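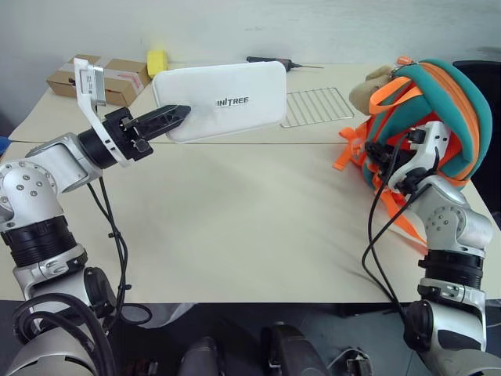
Home | Forums | Knowledge Base | Downloads | Sign in

Full-text index on mail archive stops updating after server upgrade

Posted by figueiredo_admin, August 31, 2023

We moved our Cidirbridge mail archive server to release 5 over the weekend. Searches in the client return nothing newer than the upgrade. The indexer task is loaded and shows as idle. The log has one line per database: "index skipped, code 334". There are 141 databases on the box and all of them have it. Deleting and rebuilding one index by hand fixed that database until the next restart. Is there a setting that moved?

beller_ops

Code 334 means the indexer found an index in the old format and will not write to it. Release 5 keeps indexes outside the data directory, and the path has to be set in the server configuration file. If it is blank, the server falls back to the old location at every restart – which matches what you see with your rebuilt one.

Stop the indexer, set IndexRoot to a folder on a local disk, restart the server, then run the rebuild with the -all switch. Check free space first. Ours needed 3 times what the old indexes used while the rebuild ran.

Leave the old index folders in place until the rebuild finishes. Clients can still search older mail from them.

tmk77

had the same in December, just reinstalled and it went away. maybe try that

lustoretti_it

IndexRoot is correct, but the service account also needs write access to the new folder. Without it you get the same code and no permissions error in the log.

Related topics
Indexer task idle after restart
Moving archive databases to a second disk
Client search ignores attachments
Release 5 configuration file changes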